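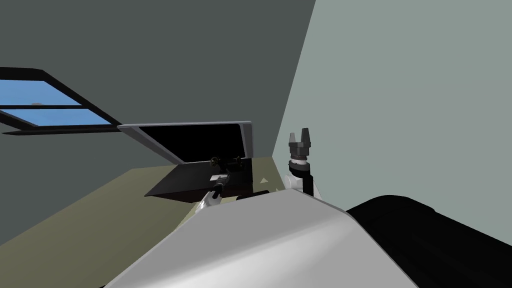 Sim, head view. Left gripper over the laptop base, right arm parked up by the pale wall.

Thursday, May. Laptop task, left arm stalling over the base

Picked up where Dilruba left off. The fault as she logged it: left arm comes down towards the laptop base, stops short, holds, then the controller trips on a following error and both arms go limp. In sim that costs a reset. On the real Lesenik the right arm would drop from wherever it is parked, so no hardware runs until this is closed. I put a note on the cell door and told Mariama.

Ran 12 episodes with the stock config, same seed list as Dilruba. 4 tripped, all on the left arm, all in the last bit of the descent. The right arm never faulted by itself, it only goes down because the left one takes it along.

First guess was the collision mesh on the laptop. The lid and base came in from the Dabbas asset pack and I half expected one fat convex hull across the open angle. Turned on collision drawing and it is two separate hulls, lid and base, both reasonable. Not that.

Second guess was the grasp target sitting under the surface of the base. Checked the frame and it is 3 mm above. Fine.

Then plotted commanded against measured for the left wrist. The command keeps going down after the measured position levels off, and the gap grows until it trips. Contact log shows no touch between fingers and base at that moment. What it does show is the left forearm against the robot's own body shell. From the head camera you can't see it, the shell hides that whole part of the arm. I'd been staring at the fingers all morning.

Self-collision between forearm and shell is on in the simulator but missing from the planner's list. Kyung-tae remembers trimming that list when we moved to the Kimden planner, to get plan times down. So the planner believes the path is free and the physics disagrees.

Put the pair back. Ran 100 episodes over lunch, no trips. Plans are slower, over double in the worst case, but Sun-ja says she can live with it for now.

Still open:
Going limp on a trip is wrong whatever caused it. It should hold position on both arms. Helju has the fault handler, asked her to look before anything else gets merged.
Go through the rest of the trimmed pairs with Kyung-tae. If one was wrong there could be more.
Add a second sim camera from the side.
Check whether the Prumus cell runs the same planner list. Mariama to ask.

Door note stays up until the hold change is tested.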